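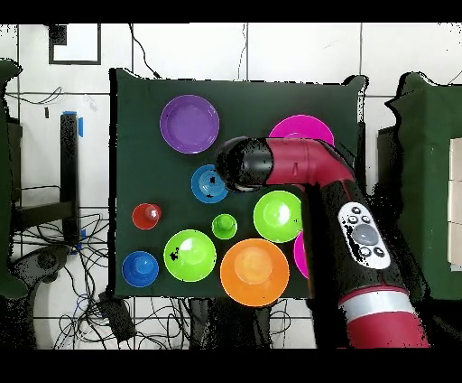 Every planning team I've dealt with has the same slide: over 1,000 simulated runs, hardly a failure. Then they put plastic dishes on a green cloth, and the arm has to reach across its own view to get to a small blue bowl.

I don't doubt the planner. Give Somulum's software clean object poses and it will find a path. My trouble is with where the poses come from. A magenta plate half covered by the forearm is still a plate, but plenty of perception code will shrink it, shift it or drop it, and the planner will trust whatever it gets.

Amanuel Ayele argues that more training data will fix this. Maybe. I'd sooner see a tracker that remembers what it saw 3 seconds ago and admits when it is guessing. Greltlow's release notes list 11 new grasp options and not one word on occlusion. Until that changes, I'll keep my money out of it.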